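Handout 7: Hand-held controllers, forearm modules and the container task
Build a Teleoperation Kit in a Shared Workshop
Notes by Rommel Salazar, revised 2025-09-18

These notes cover the third part of the build. By now each group should have a working Grarnine base board, a charged battery pack and the Prekel logging software installed on a laptop. If the logger does not start, go back to Handout 5 before reading further.

7.1 What the kit records

The worn part of the kit produces two streams per arm. The first is the pose of the VR controller: position, orientation, thumbstick and buttons. The second is the output of the glove, carried by cable to the box on the forearm band. The two streams have separate clocks. They are matched afterward in software, and most of the errors in the July builds came from this step.

The gripper camera adds a third stream. It is handled in 7.4.

7.2 Fitting

Put the gloves on first, then the forearm bands, then pick up the controllers. Run the cables along the forearm with enough slack to bend the wrist fully in both directions. A cable that is tight at full bend will pull on the connector and the signal will drop out for a few samples at a time. These dropouts are short and easy to miss in a plot of the whole session, so zoom in when checking.

The boxes should sit with their labels facing up. Write down the code of each box on the session sheet. Left and right units are not interchangeable once calibrated.
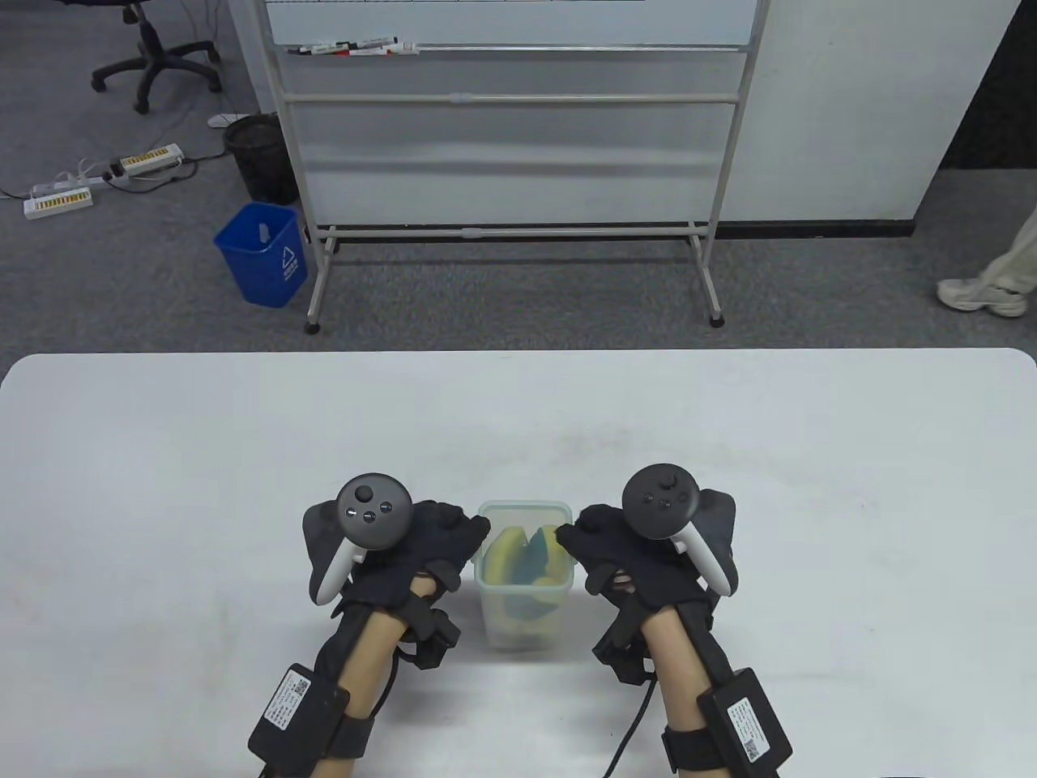
Fig. 1. Gloves, controllers and forearm boxes at the table. The container holds a crumpled cloth.

Calibration takes three poses: flat hand, closed fist, thumb to little finger. Hold each until the logger beeps. If the value for the closed fist is below 319, the glove is seated too loosely. Tighten the strap and repeat all three poses. Do not repeat only the failed one - the software stores them as a set.

7.3 The container task

The task is simple to state. Take a cloth out of a small plastic container, set it on the table, and put it back. It was picked for the following reasons:

Cloth changes shape, so a stored hand path will not work twice.
The container is light and slides when touched, so both hands are needed.
Clear and frosted plastic is hard for a depth sensor. Expect holes in the depth map along the walls.

Each group records 12 runs. A run starts with the container upright and both hands on the table edge, and ends in the same position. Press the left thumbstick at the start and again at the end. Runs with a missing press can be saved by hand in the Prekel editor, but it is slow work.

7.4 The gripper camera

The camera on the hand-held gripper is a wide-angle unit on the Plendosell mount. At close range the hand and the container can fill most of the view. Three points matter when you go through this footage.

First, exposure. A white tabletop near the lens will go to full white, and no detail can be recovered there. Lock the exposure on something gray before the first run.

Second, occlusion. A dark glove near the lens hides a large share of the picture. Mark these stretches as occluded in the log. Do not delete them, as the controller stream remains valid.

Third, things seen through plastic. Shapes behind a cloudy wall have no clear outline. Label them as "unclear" even if you know what was in the container.
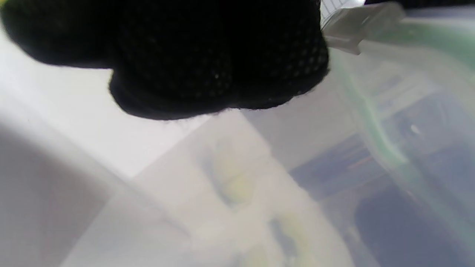
Fig. 2. Gripper camera at close range: dark glove above the container rim, blurred yellowish-green shapes seen through the plastic.

7.5 Orientation and background

The camera turns with the tool, so the horizon in the recording is seldom level. Walls, door frames and the table edge may all run at a steep angle.
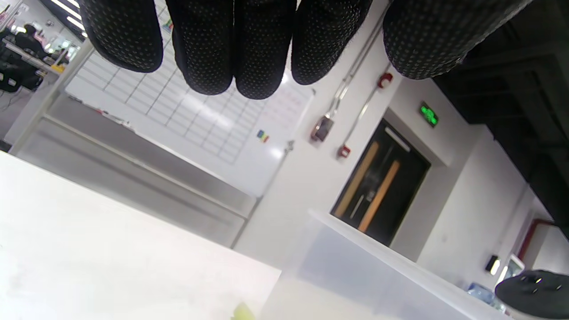 The logger stores raw images and does not rotate them. Rotation is applied at the viewing stage from the gravity vector, with a delay of 2 samples that must be set by hand in the Sison viewer (Settings, Playback, Offset). If the correction lags behind the motion, the offset is wrong. If the picture rolls the wrong way, the sign of the axis is flipped in the mount file.

Background detail is useful for checking the correction. Pick a straight line that is fixed to the building and follow it through one run. It should stay within a degree or two of its true direction after correction. Loose items on the table are no use for this.

7.6 To hand in

Session sheet with box codes and calibration values
Raw logs for all runs, unedited
One plot of both streams from a single run, before and after matching
A half page on the worst dropout you found and where in the arm motion it occurred

Name the folder with your group number and the handout number. Files go on the workshop drive under Grarnine/incoming.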